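Ticket 1466
Folding demos: right-hand jaw reads closed before it is closed
Status: Open, waiting on supplier
Priority: Normal (raised from Low by T. Petrenko)
Station: Kavolitz, bench 2
Reported by: Dzifa Agyeman
Assigned to: Trevor Petrenko

Description
Since the update to the Pravel recording software, demos of the baby clothes fold are being thrown out by the checker with "grasp without contact" on the right hand. The person doing the demo has hold of the cloth. The recording says the jaw shut on nothing and then opened again. Left hand is fine. Towels are fine on both hands. I have restarted, re-paired both grippers and run the calibration page twice.

Dzifa

Comment, Trevor Petrenko
Supplier's first answer is that our people are folding badly. I would like it noted that the same people were folding the same clothes in October and the checker let them through. I am not saying the software did it. I am saying I want to see something better than "operator technique" before we retrain anyone.

Dzifa, can you send me the raw jaw width for one rejected demo and one accepted one, same garment if possible?

Comment, Dzifa Agyeman
Attached both. Demo 697 is rejected, demo 1928 is accepted. In 697 the right jaw width drops to zero, sits there for a moment, jumps up and drops again. In 1928 it goes down once and stays down. I was standing next to Audrey-Anne for 697 and she did not let go of anything.

Comment, Trevor Petrenko
Zero is suspicious. There is fabric between the fingers, so it should never read a true zero. Either the zero point has moved or the cable is dropping out and the software fills the gap with a zero. My money is on the second one, though I have been wrong about cables before.

Please check how the leads lie when someone is working on the awkward clothes. The ones with frills and loose panels need more wrist than a towel does.
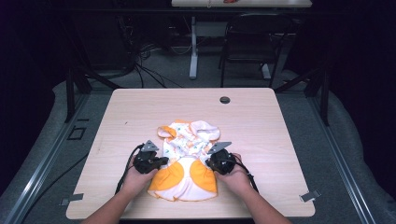
Bench 2, both hand-held grippers over the orange-trimmed garment. Note the right lead along the forearm.

Comment, Dzifa Agyeman
Look at the right cable. It loops along the arm, and the left one just trails away across the table. I asked Audrey-Anne to do the right-hand part of the fold slowly with the live trace open. With the lead held slack by me, clean. With the lead left to itself, two drops to zero, both while she was turning her wrist inwards.

Comment, Audrey-Anne Fehr
For what it's worth I can feel the cable pull on that side when I turn. I thought it was meant to be like that. Also the checker rejects me more than it rejects Karine, and Karine is left-handed, so she may be doing the big turns with the other hand.

Comment, Karine Kowalchuk
I do. I start the fold from the left. I didn't know it mattered.

Comment, Trevor Petrenko
It shouldn't matter. Swap the leads over please, left to right, and record a short run of each. If the fault follows the lead it's the lead. If it stays on the right-hand gripper it's the socket or how the thing is routed.

Comment, Dzifa Agyeman
Swapped. Fault stays on the right with either lead. Re-routed the right lead so it drops away from the elbow, and the drops got rarer but did not stop. So I think the socket is loose and the routing makes it worse.

Comment, Thérèse Sandhu (Després support)
Thank you for the traces. We have not seen this on other sites. Version 3000 of the recorder does treat a missing jaw reading as zero, where the older one held the last good value. This was done on request from customers training with tighter checks. You can go back to the old behaviour by turning on "hold last value" under Inputs. We would still suggest a refresher on grip technique.

Comment, Trevor Petrenko
So the software did change, and it did change in the exact way that would produce this. Thank you for confirming.

I don't want "hold last value" on as a permanent fix. It hides the dropouts. A model trained on held values will learn that the jaw is shut when we have no idea what the jaw was doing, and then we'll get a ticket from Wolumness asking why the arm lets go of sleeves. Missing should be recorded as missing. Can the recorder do that?

Also, no refresher. The slack lead test was clean with the same operator.

Comment, Thérèse Sandhu (Després support)
I have passed the question on. A replacement right-hand gripper can be sent on exchange.

Comment, Trevor Petrenko
Please send it. Until it arrives:
- Right lead routed away from the elbow, slack checked before each session.
- Towels only on bench 2. Baby clothes wait.
- Keep the rejected demos, don't delete them. Mark them "jaw dropout" so they can't end up in the training set by accident.
- "Hold last value" stays off.

Dzifa, when the new one comes, run the wrist turn test on it before anyone records. I'm not closing this on the strength of a new part in a box.

Comment, Dzifa Agyeman
Will do. Rejected demos are marked, 697 included.

Last updated: Friday, November 21, 2025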